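[Promton-users] Re: Planner keeps the elbow over the plate
Reply to list

Hello all,

Thank you for the quick answer to my earlier question. I quote the part I would like to discuss:

> Which collision margin do you use for the forearm links? The default
> in Promton only covers the fingers and the palm. If you sample 400
> grasps and the forearm is not checked, many of them will look fine
> in the log and still pass very low over other objects.
> Please also send a render from the head view.

I was using the default, so you are right. I have now run the same table in Woltent with the forearm links included. Of 400 sampled grasps for the white mug, 220 remain. The planning time went up, but I can live with that.

The head view you asked for is attached, together with a wider one.

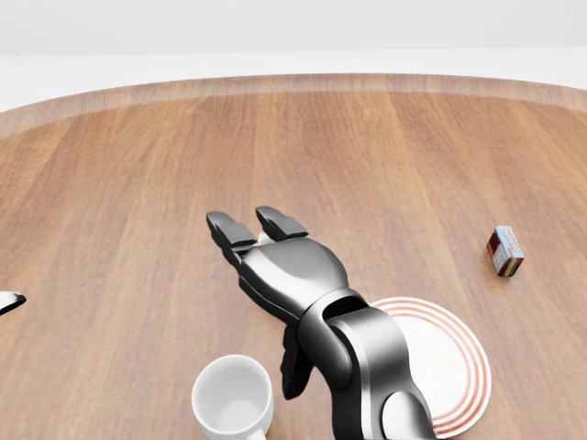
Head view, right arm near the mug, forearm over part of the plate.

My problem is the mask of the plate. When the arm hides the left half, the segmentation returns only an arc, and the fitted centre moves to the right. The planner then believes there is free space under the wrist. I tried to keep the last complete mask for 16 steps — this helps, but only if the plate has not been moved in between.

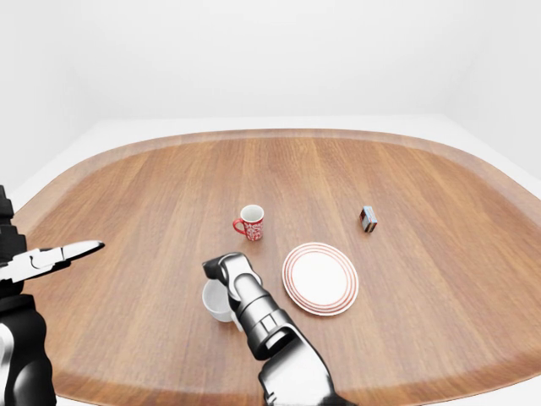

I also set the point limit per object to 3000, as the small box gave too few points with the old value and was sometimes dropped from the planning world.

Two questions remain. Is there a supported way to give the forearm its own margin in the config file, or must I patch the loader? And does the Kikden branch already fill in hidden parts of known objects?

Best regards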